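Wrist cable fatigue in two-armed tabletop manipulators

Wrist cable fatigue is a fault found in jointed robot arms whose power and signal cable runs along the outside of the arm to the gripper. Repeated bending close to the last joint breaks the copper strands inside the cable while the outer sheath stays whole. The usual result is an intermittent loss of contact between the gripper and its controller. On arms that work over a table with household objects, the fault commonly shows itself as a gripper that opens, or stops holding, at the wrong moment.

The fault is sometimes called "Rotatham drop", after the workshop at Rotatham where it was first written up in detail. The term is used loosely and has also been applied to drops with other causes, such as worn finger pads or a low force setting.

Background

Two-armed tabletop manipulators are used for kitchen and bench tasks: passing an object from one hand to the other, pouring, sorting cutlery, fitting a lid. The two arms are normally mounted side by side and reach forward over a work surface. Each carries a gripper with its own motor and position sensor.

Power and data reach the gripper by one of two routes. In an internal layout the cable passes through hollow joints, which protects it but makes replacement slow. In an external layout it is clipped along the outside of the arm with slack left at each joint. External layouts are cheaper and can be repaired on the bench, and for this reason they are common on research machines. They are also the layouts in which wrist cable fatigue occurs most often.

Cause

A cable bent to and fro fails by metal fatigue. The number of bends it can stand depends on the radius of the bend, the fineness of the strands, and whether the cable is twisted at the same time. A wrist that turns and tilts together does both. If the slack loop is too short, all the movement is taken up in a few millimetres next to the connector, and the strands break there first.

Three conditions make the fault more likely. The first is a clip placed too near the wrist, so that the loop cannot move. The second is a cable meant for fixed wiring used in place of a flexing type. The third is a task in which the wrist makes the same turn many times over. Handing over a funnel or a spoon is a task of this sort, because the object has to be brought round to a set angle before the other gripper closes on it.

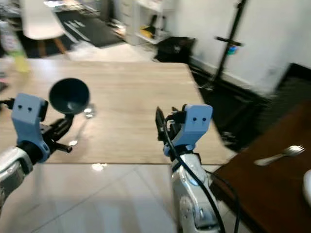 Why does a gripper with a broken cable strand often pass its start-up check?

The start-up check is normally run with the arm at rest, and at rest the broken ends may still touch. The circuit opens only when the wrist is bent past a certain angle.

Effects

The effect of a lost connection depends on the design of the gripper. In a gripper with a self-locking gear the fingers stay where they are when power is lost, and the object is kept. In one that can be driven backwards by hand, the fingers relax and the object may fall or slip. A short loss of the data line alone can be more troublesome than a loss of power. Some controllers take the missing position reading as zero, judge that the fingers are fully closed, and drive them open to correct the error.

The second arm may make matters worse. During a handover each arm relies on the reported state of the other. If one gripper reports a false position, the other may close early, pull before the object has been let go, or move into space that is still occupied. Glass objects are a particular concern, as a fall or a hard squeeze can leave fragments on the work surface and on the floor.

The Rotatham series

The best-known account comes from a series of trials at Rotatham, run by Sunita Halvorsen with a pair of Vikum arms. A block of 1000 handovers was completed with the original cable layout. Drops were rare at the start and became more frequent after handover 242. The force setting was raised, and later the finger pads were changed. Neither step had a lasting effect.

Hollis Mercado, who maintained the arms, then logged the voltage at the gripper connector during movement. The log showed gaps of a few milliseconds, all of them with the wrist tilted towards the body of the machine. When the cable was removed and slit open, 6 strands of the signal conductor were found broken close to the strain relief. The sheath showed no mark.

A second block of 1000 handovers was run in October with a longer loop, a flexing cable and the last clip moved back towards the elbow. No voltage gaps were logged. Several drops were still recorded and were put down to poor placement of the fingers. Halvorsen's report notes that the two blocks did not use the same objects throughout, and that the drop figures should not be compared directly.

Detection

A plain continuity test with the arm still is not reliable, for the reason given above. The following methods are in use:

Flex test. The wrist is moved slowly through its full range with the gripper lightly powered, while the supply and data lines are logged. A gap that comes back at the same angle points to the cable.

Resistance trend. The resistance of each conductor is measured at fixed intervals. A slow rise shows strands breaking before the line opens. The method needs a four-wire meter, as the changes are small.

Error counting. Most controllers count failed messages. A rising count on one gripper and a steady one on its pair is a useful early sign. The counter is cleared at power-off on some Druler controllers and has to be read before shutdown.

Prevention and repair

The loop at the wrist should be long enough to let the joint reach both ends of its travel without pulling on the connector, but not so long that it can catch on the table edge or on objects. The Lindqvist clip, a swivelling holder fitted at the forearm, lets the cable turn with the wrist and reduces twisting. It does nothing for a loop that is too short.

A failed cable is replaced, not spliced. A soldered joint is stiff, and the strands beside it tend to break in turn. The arm must be isolated from its supply before the connector is pulled. Where the gripper can be driven backwards, any object should first be taken out of the fingers and the arm supported, as it may sink when the brakes are released.

Controller settings can limit the harm done by a fault that has not yet been found. A missing position reading should be treated as an error, with the last command held and both arms brought to a stop. The stop has to cover both arms. On early Vikum software the arms were stopped separately, and the sound arm could go on pulling at an object still held by the other.

See also: Strain relief; Gripper back-driving; Handover timing; Protective stop

Text may be reused with credit to the contributors. Contact the editors | Copyright and terms | Back to top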